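Search stories, reviews, recipes

25th August
By our home and garage columnist

My dishwasher is 11 steps from my dining table and I resent every one of them. So when Kermani, a small outfit out past the ring road, offered to show me how close a machine is to tidying up after me, I was in the car before I'd finished my toast.

The job they're stuck into at the moment is the dull one we all do at the end of the day – clearing the bench. Stuff goes in the basket, the bench goes back to being a bench. My kids can do it in four minutes if there's ice cream at the other end (and not at all if there isn't).

The software is called Flollo, and it's had 1,617 goes at this sort of thing since November. It got through 1,361 of them without a human stepping in, which sounded pretty good to me until I imagined the rest happening in my kitchen, with my good glassware.

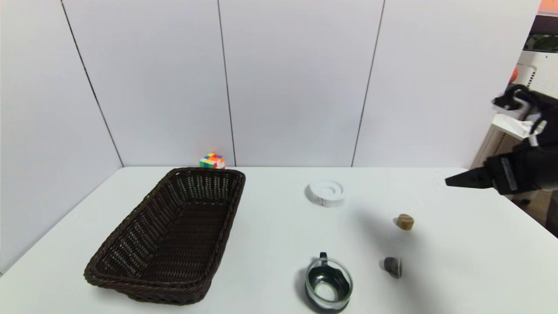

Still to be tidied: a glass pitcher, a cork and a few other odds and ends, with the wicker basket empty.

Glass is the bit that makes everyone in the workshop wince. You can see straight through it, and so can the cameras, so working out where the edge is takes a fair bit of guessing. Corks are easier to spot but they roll, and anything small and dark tends to get grabbed by the wrong end. I asked if I could have a go at the controls and I was hopeless! I chased one cork all over the place and gave up feeling much more kindly towards the robot.

Bidell, the other mob I rang, reckon homes can wait. They're putting their arms on shop floors, packing the same 100 parts day in, day out, and they say that's where the money is for now. Fair enough. Indar, their first customer, has one on the night shift and wants a second.

Would I have one at my place? For the toys and the odd socks, yes, tomorrow, and I wouldn't care how slow it was. The pitcher I'd still carry to the sink myself.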